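TOOLING NOTES, MARCH — Curen gets a new self-filter, planner stops being scared of its own arms

Quick one this month, everything landed at once and the docs are still behind. Short version: update Curen, rebuild your robot masks, read the bit on timestamps before you file a bug. Longer version follows.

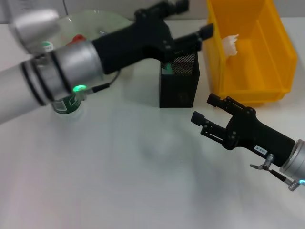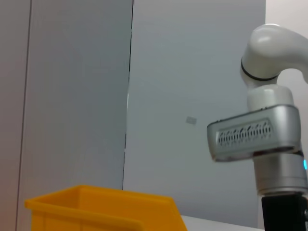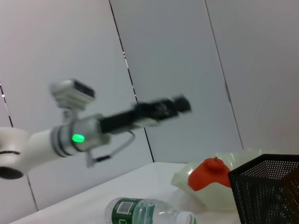
Self-filter first. Curen (scene mapping, for anyone new on the list) used to take the arm model, inflate it a bit, and throw out every depth point inside. Fine for one slow arm. With two arms over the same table the other arm keeps getting into the view, and whatever falls outside the mask goes into the map as an obstacle. Planner sees a wall floating over the bin and gives up. The padding was the worst compromise in the whole stack, too small and you get ghosts, too big and you eat the objects. Look at how near the left gripper is to the mesh container and the yellow bin in the first picture. Pad that finger generously and a chunk of the container rim is gone from the map, and then some happy little trajectory goes straight through it.

New version does padding per link and scales it with link speed. Parked arm, tight mask. Fast wrist, fat mask, stretched along the direction of travel only. The side facing an object you're about to grasp stays tight. Sounds obvious written down. Took ages.

Cables. The cable was never in the model. It is in the third picture, that loop under the wrist, dropping below the collar and coming back up — none of it in anybody's URDF. So it got mapped as a thin obstacle that follows the robot everywhere. You can now attach a "soft volume" to any link, a blob that gets filtered out of the map but still counts for collision with the table. Two numbers to set, sag and radius. Please set them per arm, the left and right harnesses do not hang the same and copying one to the other is how you get a cable dragged through the scene.

Timestamps. Read this one!! Asteo (our sync layer) now stamps at mid exposure instead of at arrival. If you carry your own offset in a launch file, REMOVE IT or you correct twice. Symptom is a mask that leads the arm instead of trailing it. Ghost points used to come out behind the elbow, now they'd come out in front. Wrist cameras are the ones that care. Both ends of the problem move, the camera and the arm it's looking at, so a small offset turns into a big smear in the map.

Related: motion blur. Curen now asks Asteo for joint velocity at the stamp and drops the weight of any pixel where the predicted blur is over threshold. It does not throw the frame away. Old behavior was throw the frame away, and on wrist views that meant long stretches with no map update at all while the other arm was swinging past. The background in those frames is perfectly good. Use it.

Perforated and clear stuff. Still bad, less bad. Black mesh comes back from depth as half surface, half whatever stands behind it, and the old map averaged the two and put the container somewhere in between. We now keep both layers and let the planner treat the near one as solid. Conservative. It will refuse some reaches that would have been fine, e.g. anything tucked right behind the mesh, like the bowl with the red-orange thing in it. Clear bottles: the label comes through, the ends don't. Segmentation fills in the ends if it's confident, otherwise you get a floating label. There is a fallback that extends the shape along its long axis. Off by default, it does silly things with cans.

Planner side. Dong got renamed config keys, sorry, sorry. The old keys still load with a warning until the next release. The shared-workspace lock is gone. Replaced by a swept volume check against the other arm's next 2000 ms of planned motion. So both arms can be over the table at once provided the sweeps don't touch. If one arm replans mid-move the other gets a 100 ms window to re-check and then it brakes. Braking is smooth, you'll see a little hesitation, that's expected, not a bug, please don't open a ticket for it. Setting the window lower than that is possible and a bad idea. The check itself has to finish inside it.

Known issues:

Issue 488 still open. Map goes stale if a camera drops out during a handover and comes back. Workaround is to restart the Curen node, leave the rest up.

Urkon viewer shows the soft volumes in the same color as obstacles. Cosmetic. Looks alarming though. Fix is written, not merged.

Head view masks need rebuilding if you changed gripper fingers. The tool won't warn you, it just uses the old shape. We should probaly make it warn you.

Replay of old logs: arrival stamps only, so pass the legacy flag or everything will look shifted.

To update: pull, rebuild masks for both arms and all cameras, delete your offsets, run the table sweep once with nothing in the grippers. Open the map in Urkon while it runs. Clean table, clean map. If you see a blob traveling with the wrist its the cable volume, go back and set the sag.

Next month calibration drift, if the write-up gets finished. Send logs, not screenshots.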